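Gradembridge Community Help > Hand-held grippers > Wumton kit

Wumton hand-held gripper: fingers not closing evenly on soft items
Posted July 2021 by tandach_user

We have the Wumton kit on trial and are deciding whether to buy it. On rigid parts the two fingers meet in the middle. On cloth the left one closes first and the fabric bunches against the right. I have run the calibration in the manual twice with no change. Is this a fault, or do I need different fingers? Firmware is 305.

bench_kordestani
Check the finger screws before anything else. There are 2 per finger and they work loose. Tighten both sides with the fingers fully open, then calibrate again. If you calibrate with cloth between the fingers, the zero point will be wrong and the software gives no warning.

The slotted fingers are adequate for fabric if you approach at a low angle and take hold of a fold or an edge. Coming straight down on a flat area pushes the pile away. I would complete 3 clean grasps on a rigid part before returning to cloth.
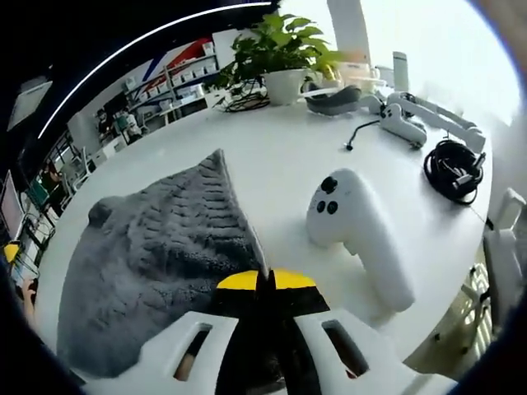
Gripper open on the approach, grey fabric to the left, controller to the right.

The trial includes support, so send them the calibration log if the offset is still there. Ask whether a replacement finger set is covered. Ours was quoted separately and the price was not on the first sheet.

gripfan2
had the same, turned it off and on and it went away. not sure about firmware

tandach_user
One screw on the left was loose. Offset is smaller now but still present. Log sent to support.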